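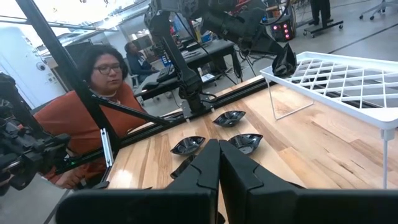 Does a cold sore come back because the treatment failed?
Usually the treatment has done its work. The virus that causes cold sores stays in the nerve cells for life, and the creams and tablets sold for it shorten an outbreak without clearing the virus from the body.

The question came up more than any other at the clinic's evening talk on cold sores, so this item covers it along with the points people asked us to put in writing. The talk was given by Traian Vlad, the nurse practitioner who runs the skin clinic at our Nava Street office.

Cold sores are caused by herpes simplex virus, most often type 1. Many people pick it up in childhood from a relative's kiss and never know it. Some have a sore mouth and fever the first time, and many have nothing at all. After that the virus moves along the nerve and goes quiet. It can wake up again after a cold, a bad sunburn, a stretch of poor sleep, dental work or a menstrual period. In some people it wakes up for no reason anyone can find.

Most outbreaks follow the same course. There is a day or so of tingling or burning at the edge of the lip, then a cluster of small blisters, then a scab. Healing normally takes one to two weeks. The sore is most contagious while the blisters are open, but the virus can be passed on before anything shows and until the skin has fully closed.

Timing matters more than the choice of product. Antiviral tablets work best when they are started at the first tingle. By the time a scab has formed they make little difference. If you get several outbreaks a year, ask for a prescription to keep at home so that you don't lose a day waiting for an appointment. People with kidney disease need a different dose, so tell us about it when you call.

Creams from the pharmacy help a little if used early and often. Petroleum jelly keeps the scab from cracking. Ice wrapped in a cloth helps with the pain. Please don't pick at the scab, and wash your hands after touching it, above all before you handle contact lenses. The virus can infect the eye, and that needs same-day care.

Traian was asked several times about lysine supplements. The studies are small and don't agree with each other. He doesn't recommend them and doesn't tell people to stop if they feel better taking them. Sunscreen lip balm is a better use of the money for anyone whose sores follow a day outdoors.

Call us the same day if any of these apply:

A sore near the eye, or eye pain or blurred vision during an outbreak.
A baby under three months who has been kissed by someone with a sore, or who has blisters anywhere.
A weakened immune system, including from chemotherapy or a transplant.
Eczema with blisters that are spreading.
A sore that has not healed after 2 weeks.

Parents also asked about day care. A child with an ordinary cold sore can generally attend. A child having a first infection, with drooling and mouth sores, should stay home until the drooling stops. Check with the center, as some have their own rules.

Of the 75 people who signed the sheet at the talk, 31 left a written question. We have answered those by mail or phone, except for 8 that had no name on them. If you left one and haven't heard from us, it is probably in that group — call the front desk and ask for the skin clinic.

The slides can be picked up in print at the Nava Street and Mitell Road offices. Patients who use the Zoritora portal will find them under Handouts. The large-print version is at Nava Street only for now.

One change to note for prescriptions. From 21/02/2023, refill requests for antiviral tablets go through the portal or the refill line, and no longer through the front desk. Requests made before noon are sent to your pharmacy the same day. If you have not had a visit with us in the past year, we will ask you to book one first, and a phone visit is fine.

The next talk in the series is on shingles and the shingles vaccine. It will be held in September in the Treronance Room, on the ground floor at Mitell Road. There is no charge, and family members are welcome. Sign up at either office.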